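Robots And Parcels: Who Does What Now?

By Callum Yule
Reading time: one snack

You order a thing. A few days later the thing is on your doormat. In between? Lots of hands. And these days, some machines too.

This page is about the in-between bit. Mostly about one place, the Coltent parcel depot in Stedivstead, where I spent a Friday asking too many questions and getting in the way of a trolley.

First, a big word

Automation. Aw-toe-MAY-shun.

It means a machine does a job, or part of a job, that a person used to do. The machine follows instructions and mostly gets on with it. A washing machine is automation. So are traffic lights. So is the door at the supermarket that opens when you walk up to it (try not to jump in and out, they hate that).

A robot is one sort of automation. It can sense something, decide something and then move something. Plenty of automation isn't robots at all. Some of it is just a very long moving belt.

How a parcel used to go through

At Stedivstead it went like this. Lorry comes in at five in the morning. Cages come off the lorry. People pick up each parcel, read the label, work out which round it's for and walk it to the right shelf. Back again. Next one.

Seventeen people on a morning shift. One of them told me she wore a step counter once and stopped wearing it because it made her feel tired just looking at it.

Reading labels all day is harder than it sounds. Some are smudged. Some are upside down. Some have been written by someone's grandad in green felt tip. A 3 looks like an 8, and then somebody's birthday present goes to the wrong village.

What the machine does

In February the depot got a sorting line, made by a company called Boström. The crew call it the Boström, like it's a person. "Boström's in a mood."

Quick version:

1. A person puts a parcel on the belt, label up.
2. A scanner reads the barcode. Those are the black stripes. To you, stripes. To the scanner, a number.
3. A computer looks up the number and finds the right chute. There are 79 chutes.
4. The belt carries the parcel along, and a flap pushes it off at the right place. Thunk.
5. It slides down into a bag or a cage. Off to the van.

Number one is a person, you'll have noticed. So is whoever swaps the full bags at the bottom, and whoever comes running when a thing gets stuck.

There is a robot arm as well, called Jivley. It lifts boxes off a pallet using suction cups, a bit like an octopus with only one leg. Jivley is strong and doesn't get a sore back. Jivley is also slow if the boxes are squashed, and useless with anything floppy.

Floppy is the problem

Machines like things that are the same. Same size, same shape, flat side down.

Parcels are not the same! Think what comes through your own door. Long thin boxes. Padded envelopes that bend. A thing wrapped in so much brown tape you can't tell what shape it was to begin with.

Your hand is brilliant at this. Pick up an envelope now, any envelope. Did you think about how hard to squeeze? No. Your fingers worked it out. Your skin felt it start to slip and you held on a bit tighter, and you were probably thinking about lunch. A robot has to be given all of that, bit by bit, and it's one of the hardest jobs in robotics.

Then there's reaching. Getting a small box out from behind a bigger box on a shelf. You lean, you twist your wrist, you tip it towards you. For a machine that is a whole puzzel.

So small and odd parcels often still get handled by people, in parcel rooms all over the world. Shelves first, then the table:
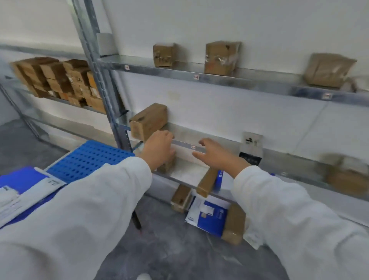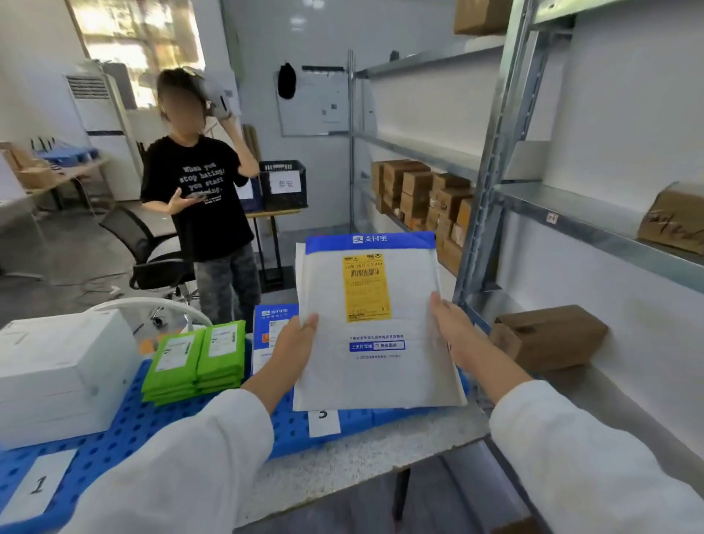
What changed for the people?

This is what I really wanted to know, so I asked everybody who'd stand still.

Less walking. Everyone said that one first. The parcels come to you now, mostly.

Less lifting. Jivley takes the heavy pallets. Heaviest thing a person should be lifting alone is now a box of cat food, and even then you can shout for help.

More noise. The belt hums and the flaps bang. People used to chat across the shelves, or sing (badly, I'm told). Now it's ear defenders near the line and chatting at break. A few of the crew miss the old way and they said so.

Faster. A good sorter by hand could do 150 parcels in an hour. The line does far more than that, so when it's running well the people at the ends have to keep up with it. That can feel like being rushed by a machine. They asked for the belt to be slowed down in the last hour of the shift, and it was.

New jobs. Two of the old sorters trained to look after the Boström. They clean the scanner glass, change worn rollers, and can tell from a funny squeak what's going to go wrong next.

And fewer jobs of the old kind. This part is true as well and it's not a small thing. The depot hasn't sent anyone home for good, but when two people retired in spring their places weren't filled. In other workplaces, people have lost jobs when machines came in. Grown-ups argue about what's fair here. Should workers get a say before the machine is bought? Who pays for the training? You can have an opinion about it too, you don't need to wait.

When it goes wrong

It does go wrong. The morning I visited, a tube rolled. Tubes roll, that's what they do. It rolled backwards down the belt, two boxes went sideways, and a red light came on.

Everything stops when the red light's on. Nobody puts a hand in until the belt is switched off and locked with a key. There are also big red stop buttons along the line, and anyone can hit one, even someone on their first day. Even a visitor. (I didn't. I wanted to.)

Fixed in four minutes. The tube went onto the "by hand" shelf, along with 70 other things that morning that the line couldn't manage. Torn labels, wonky shapes, a hula hoop with a stamp on it.

Words to keep

Automation: a machine doing a job, or part of one, that a person used to do.
Barcode: stripes that stand for a number.
Chute: a slide, but for parcels. No you can't.
Scanner: reads the stripes using light.
Sensor: how a machine notices things. A bit like its eyes or its skin.
Suction: holding on by pulling the air out.

Try it at home

You need: a tray, a pair of oven gloves, and ten things from round the house. Mix them up. A sock, a book, a spoon, a packet of rice, an empty envelope, whatever. Ask first about the rice.

Put the oven gloves on. Sort everything into three piles, big, small and floppy. Get somebody to time you. Now gloves off and do it agian.

Which things were hardest with the gloves on? That's roughly what a robot gripper is up against, except it hasn't got your brain to help it out.

Then, harder: write down the instructions for picking up the sock. Every step. Where does your thumb go? When do you start to squeeze? How do you know you've got it? Read them out to somebody and make them do only exactly what you wrote.

Send me your sock instructions if you like. Next time: how do lorries know which way to go.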